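Caro brings back its silver hoop earrings

October 29, 2019

The jewellery maker Caro is selling its Bosatia hoop earrings again. The model was first made in 2012 and left the catalogue when the old workshop closed. Many customers have asked for it in the years between.

The new edition has 500 pairs, all in sterling silver. Each pair is finished by hand, so small differences in the surface are normal. The hoops close with a hinged clasp, which is stronger than the thin wire of the first edition.

Buyers can choose between 4 sizes. The price is 90 euros for the smallest size – the larger ones cost a little more. A soft cloth for cleaning is included in the box.

Where to see them

The earrings are on show at the Pimutier salon, where visitors may try them on without an appointment. The salon also takes old Caro pieces for repair and polishing. Orders by post are possible from today.
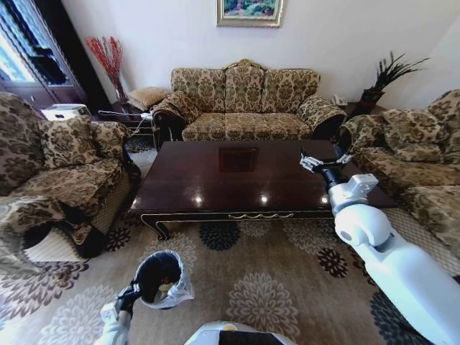
Next collection

In February the company will present Sison, a group of necklaces and bracelets with the same clasp. Prices for Sison are not yet fixed. Customers who already receive the Caro newsletter will get the list first.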